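Rewiring the extractor in the Grunton workshop

The dust extractor in the shared workshop at Grunton has had the same starter since it was installed. It is a plain box with two rocker buttons, and the green one had begun to stick. I spent two evenings on it and am writing up the control side, partly so that I can find it again.

The circuit is the ordinary three-wire arrangement. A normally closed stop contact sits in series with a normally open start contact, and an auxiliary contact on the contactor is wired across the start. Press start, the coil pulls in, the auxiliary closes and holds it. Press stop, or lose the supply, and the coil drops out and stays out. That last part matters more than people think. A machine that starts by itself when the power comes back is a bad machine to be leaning over.

The old box broke the live to the coil and nothing else. The new one has the overload relay's contact in the same chain, so a trip drops the contactor in the same way as the stop button. I set the overload to the figure on the motor plate and left it there.

Drawing it out first took an hour. I use Birneo for this, which is slow on my laptop but prints terminal numbers in a size I can read. The drawing ended up with fewer wires than the old box, which had a spare core looped back to nowhere and a piece of tape with "Jasby" written on it. I assume that was the previous supplier.
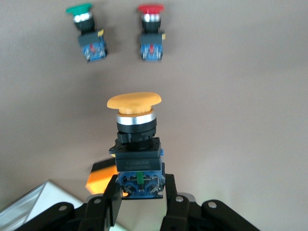
Green, red and yellow mushroom-head switches.

A note on contact blocks. The usual convention is that a normally open block is marked 3 and 4 and a normally closed block 1 and 2, with a leading digit for position. Colours vary by maker, so go by the numbers and then check with a meter. I once wired a stop with the wrong block and had a circuit that would only run while the stop was held in.

The enclosure is steel, 300 mm tall, and needed a fresh earth stud. I scraped the paint back to bare metal under the washer and measured continuity from the lid as well as the base – the hinge does not count as a bond. Cable entries are at the bottom so that dust has less chance of settling in the glands.

Still to do: a label for the isolator and a cover for the unused entry. I also want to try the Arabzadeh method of numbering ferrules, where each end carries the number of the far terminal. It looks fussy on paper but should save time when something fails. I will go back to it in June, when the workshop is quieter.

Last updated: April 4, 2018

159 shares | 147 comments

Recent posts
Measuring airflow in flexible duct
Why I stopped soldering wire ends
Choosing a contactor coil voltage
Bench vice, second attempt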